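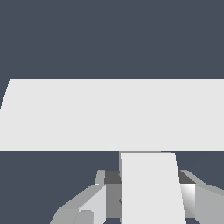

9th December
By the Pluveo sim group

Right, start with the data, not the model. Most of what goes wrong in training goes wrong here first. We teach by example, someone drives the arm, we log it, the learner copies. Take the wrist view on screen, pale slab nearly touching grey plate, dark grey behind and not much else. Say that slowly. That's what the learner gets, so if a person can't tell how far off the slab is, don't expect the policy to.

Numbers, quick. 916 episodes recorded for Gundau, 813 kept. The rest binned, mostly bad starts and people letting go of the controller halfway. Don't get drawn into the reasons, there's a slide in the backup.

Side view next. Gripper open, cube further back on the left, small block nearer on the right. Two things on the table, arm could go for either. So the label has to say which. First batch in April didn't, and we lost a fortnigth to it. 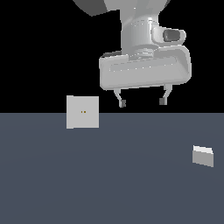 WHAT COUNTS AS A GOOD EXAMPLE

One task, start to finish. No fiddling at the end. Slow is fine, pauses are not - learner picks up the pauses and then just sits there.

Vary the starts. Mulder set had 287 episodes and nearly all of them began from the same pose, looked great on paper, useless once you shift the block.

Keep some of the misses, if the driver recovers. Label them tho. Ask the room who does this already, wait for hands.

Also the bare ones, arm over plain floor, fingers shut, nothing held. We log 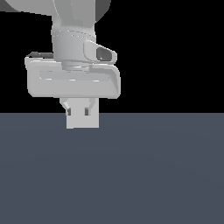 those as well, as their own class, more than 200 so far. Cheap to make. They give the checker something to compare against when it decides if a grasp is there or not. Mention Dekeck uses the same file layout so swapping sets is easy.

If time: colours. Everything being grey is ok for a first pass, change the textures before you trust it on a real arm. If no time skip to questions, leave the side view up.

14 shares | 3 comments

Related
Cleaning up the Mulder set
Labelling two-object tasks
Gundau: notes on the controller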